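How do I get a musty smell out of clothes that have been stored?

Posted by bumano_porch, 2023-08-07

Hi everyone! We moved to Grorkmont last spring and I put most of our cold-weather things in plastic bins in the basement, which I thought was sensible at the time. I opened the first bin this morning, hoping to get a head start before September, and oh my, the smell. There's no mold that I can find, just that old-cellar smell, and it's in everything from the sweatshirts to the good napkins. I've washed one load 2 times with my regular detergent and it smells fine until it's been folded in a drawer overnight, and then it's back. I have 14 bins to get through (yes, I know) and I'd love to do this right the first time. Is vinegar safe on dark colors?

weldu_wanderer

Oh, I feel for you, we had the same trouble in our old house. Yes, white vinegar is fine on most darks, and I use it on my navy things all the time. Put a cup in the washer with no detergent, let it fill, and then stop the machine and let everything sit for an hour before you finish the cycle. After that, do a normal wash with a little less soap than you think you need, because leftover soap holds on to smells. Just please don't ever mix vinegar with bleach, not even in the same load.

Dark cloth, folded, and a white table:
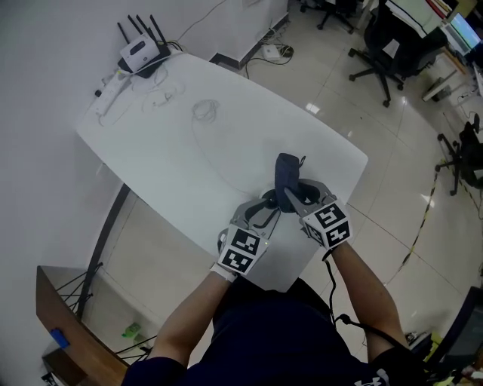
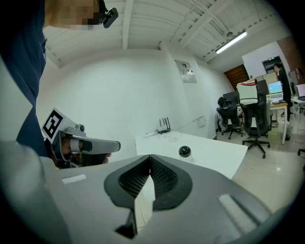
Then comes the drying, and I think this may be where your trouble is. A thick hem or a waistband can feel dry on the outside and still be damp in the middle, and once it's folded up in a drawer the smell comes right back. I hang everything outside for a whole afternoon if the weather lets me, darks turned inside out so they don't fade, and then I leave it all on a rack indoors overnight before I put any of it away. It does take up half the living room, but my family has gotten used to it!

titham2

Baking soda. Half a cup in the wash. Works for me.

grorkmont_gran

Both good, but wash out the bins too, lids and all, or you'll be right back here next year. Dish soap and hot water, and leave them open in the sun. And get them off the basement floor if you can, dear.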